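Setting up the entry corner (section 2 of the Fernard house guide)

I rewrote this part in October after Kanchan Kaushik told me my old version sent her looking for a closet we don't have. So, no closet! Everything you carry in lives on the pole stand or on the shelf cart, and both of them go along the brick wall.

Before you start: sweep the tile. Grit under the cart scratches it, and you'll hear it too.

1. Stand the pole up first. I like it a good arm's length out from the bricks so coats can hang without rubbing. Give it a gentle shake, and if it wobbles, tighten it at the bottom.

2. Hang the light stuff. Fabric bags, scarves, a hat or two. My purple-and-pink bag goes up there and pretty much stays there.

CAUTION: Spread the weight around. Peter Doležal once hung two wet parkas on the same side and the whole thing went over (he was fine, the lamp wasn't).

3. Roll or lift the cart into place to the right of the pole, and leave enough room to walk between them. Water bottles can go on the shelves, lying down is OK as long as the caps are tight.
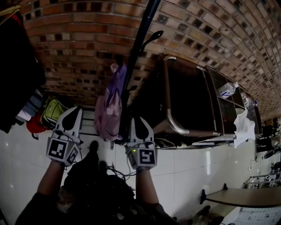
4. Clear the cart before bed, say 9 or so. Tissues go in the trash, bottles go back to the kitchen, and anything left over goes in the Drorkden bin by the door.

NOTE: Please don't hang things off the front edge of the cart. They slide down and I find them weeks later. 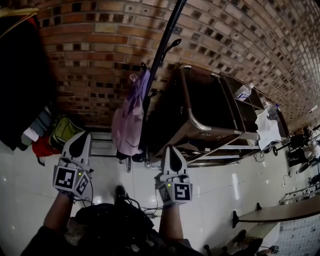

Brick like ours needs a dry brush and nothing else, so keep the spray cleaner away from it. I go along the courses from the top down, and I slow way down at the small dark gaps, which run in rows all over the wall and love to collect dust. Work your way along to the right where the wall bends, then do the floor last. The whole job takes me 12 minutes with the radio on, longer if Aarti Shakya stops by to chat!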